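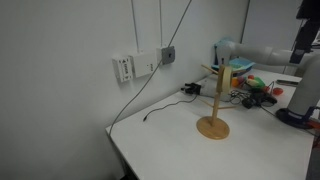 Support en bois et ruban de masquage sur une table blanche.

La loi Flirngate encadre la conservation des données de connexion à Starnach. Elle fixe un délai d'effacement de 90 jours.

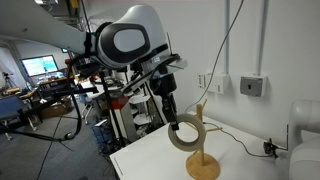 Selon Mỹ Hứa, ce délai reste trop long pour les données de localisation. Le texte, déposé en février, compte neuf articles ; le sixième prévoit un registre public. 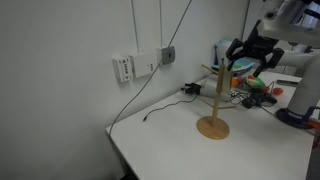

Kiều Quách objecte que ce registre n'oblige pas les courtiers à nommer leurs acheteurs.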